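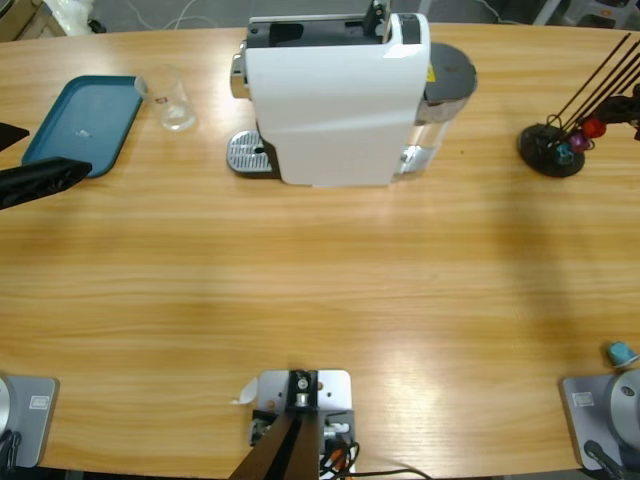
The capsule coffee setup before a run, with the left gripper over the end of the tray.

Recording demonstrations for a two-armed coffee task (and what I'd skip)

By Dennis Dobson, Girgate workshop notes

The pitch for learning from demonstration goes like this: drive the arms by hand a few dozen times, press train, come back after lunch to a robot that makes coffee. I have been recording demonstrations at Girgate long enough to doubt most of that sentence. You can get a policy that does a useful job. You will also spend far more time on cups, labels and bad takes than on anything that looks like machine learning.

This page covers how we record the capsule coffee task on our Paju table. It assumes you have two arms already calibrated, some way of driving them by hand, and a recorder that saves joint positions and video together. We use Grimo for recording. I have complaints about Grimo, but they apply to every recorder I've tried.

Before you start: write down the task

Do this on paper. "Make coffee" is no use to you. Ours reads:

Pick up a capsule. Open the lever. Put the capsule in the opening. Close the lever. Pick up the glass and set it on the drip tray under the spout. Let go. Both arms back to rest.

You'll notice it stops before any coffee is made. The people who ask for demos always want the drink poured. I'd leave that out of your first set. Waiting for a machine to fill a glass gives you a long stretch where the arms do nothing, and a policy trained on long stretches of nothing is very good at doing nothing. Ours once learned to hold still over the table with great confidence.

Decide too what counts as success, and be mean about it. Lever fully down or it failed. Glass standing on the grid, not leaning on the machine, or it failed. If you leave this until after recording you will start forgiving takes that you worked hard on.

Step 1. Fix what has to stay fixed

Cameras first. Clamp them, tighten them, and put a mark where the clamp meets the stand. Then save one still from each camera as a reference. Every session starts by comparing the live view to that still. Grimo has an overlay for this, buried in a menu, and it is the one feature I'd pay for.

Next, the arm bases. Check the bolts. A base that has crept a little will not ruin a take you're driving by hand, since you steer by eye and correct without noticing. It ruins the replay, and you find out a week later.

Dress your cables as well. Anything that dangles near the work will get dragged into it eventually.

Step 2. Decide what is allowed to move

This is the part where I disagree with most of the guides. The usual advice is to vary everything from the start: capsule color, glass position, tray position, lighting, the lot. It sounds right. With a small set, all you get is a handful of examples of each of a hundred situations, and a policy that is bad at all of them.

Make a table of the things on your table and give each one a rule. Ours, for the first round:

Coffee machine: fixed. Marked position, checked every time.
Capsule stand: fixed.
Tray: fixed.
Glass: moves within a hand's width of its start mark.
Capsule: starts on the stand or lying on the table. Any color.
Lever: starts up or down, and the log says which.

The lever line was added late and I regret that. For a good part of the first round the lever was left however the last take ended, and nothing recorded which way that was. You can read it off the video if you have patience. I didn't, after the first hour.

Once the policy handles the glass moving, let the tray move. Then the stand. Leave the machine for last. Moving it changes where everything else has to go, and you will want to know that the easy cases work before you find out that the hard one doesn't.

Step 3. Practice without recording

Drive the whole task until it bores you. Whoever is operating should do it nine times clean, in a row, with the recorder off. If they fumble the eighth, they start the count again.

People hate this rule. They point out that the practice takes could have been data. I used to agree and kept them. They were slow, full of little hesitations and second grabs, and the policy picked up the hesitations beautifully. It would come up to a capsule, stop, back off and come in again, every single time, with no reason to.

A note on the clear glass. Operators driving from a screen have real trouble judging where the rim is, and so will your policy. If you're free to choose, start with something you can't see through. If the customer insists on a clear one (ours did), get a camera with a lower view of it and expect to need more takes for that part than for the rest of the task put together.

Step 4. Record in short blocks

Thirty-two takes to a block, then stop. Get up, drink something, look at what you recorded. A tired operator's takes all look fine to the tired operator.

For each take:

1. Reset the table to the rules from Step 2.
2. Bring both arms to their rest pose.
3. Start the recorder, wait a beat, then move.
4. Do the task at a steady pace. If you drop something, finish or abandon the take. Don't reach in with your hand.
5. Return both arms to rest and stop the recorder.
6. Mark it good or bad right then.

About number 4. Some teams want recoveries in the data, meaning takes where something slips and the operator puts it right. I was against this for a long time and I've moved partway. A recovery done with the arms, calmly, is worth having. Tag it so you can leave it out later and compare. A person's sleeve coming into view to stand a glass back up is worth nothing at all, and I have found that sleeve in data sets we paid for.

Two arms give you a choice of which one does what. Choose once. If the right arm takes the capsule in half your takes and the left arm takes it in the other half, for no reason that shows in the video, the policy has to average two different plans, and the average of two good plans is often a collision. We wrote ours on tape stuck to the monitor.

Step 5. Throw takes away

Our first full round came to 1562 takes across all operators. I'd love to report that they were all useful. The bad ones we caught fell into a few kinds:

The view had shifted and the overlay check had been skipped.
The capsule went in crooked and the lever was forced down on it.
The recorder dropped video while the joint positions carried on, so the two no longer lined up.
The operator started moving before the recorder did.
The take was fine and marked bad, or bad and marked good.

The dropped video is the one to worry about. It looks normal when you play it back at speed. Write a small script that compares the count of video frames with the count of joint readings and run it after every block. It takes an afternoon to write and I put it off for months.

Have a second person review the marks. They don't need to watch every take, just a random handful from each block. If they disagree with the operator more than once in a handful, they watch the whole block.

Step 6. Train early, on too little

Don't wait for the full set. Train after the first three blocks and run the result on the real table, with a hand on the stop button. It will be poor. You're looking at how it is poor.

If it misses the same way each time, suspect calibration or a camera. If it misses a different way each time, you may only need more takes, though check your marks before you believe that. If it does the motion perfectly in empty air, having missed the pick, it has learned the timing and is ignoring the picture. Ours did this with the lever. We had been too consistent about when we reached for it, so we went back and recorded a block with uneven pauses before the pick.

A word on bought tools

Statov sells a service that scores your takes and tells you which to keep. We tried it in April. It was quick to set up and the report looked handsome. It also gave high scores to a run of takes where the capsule never made it into the machine, because the arm motion was smooth. Maybe it works better on tasks where smooth and correct are closer together. For this one I'd put the money toward a second reviewer.

I'm just as wary of success rates, my own included. When somebody quotes you one, ask where the glass started, whether the lever was already up, and who reset the table between tries. If they reset it by eye, they were probably putting things where they knew the robot liked them. I've caught myself doing it.

What to save with each take

Operator. Block number. Lever start position. Which capsule, and whether it came from the stand or the table. Good, bad or recovery. Recorder version. The reference still that was current at the time.

The recorder version seems fussy until an update changes the order of the joints. Grimo did that to us between two blocks, and it was in the release notes, on the second page.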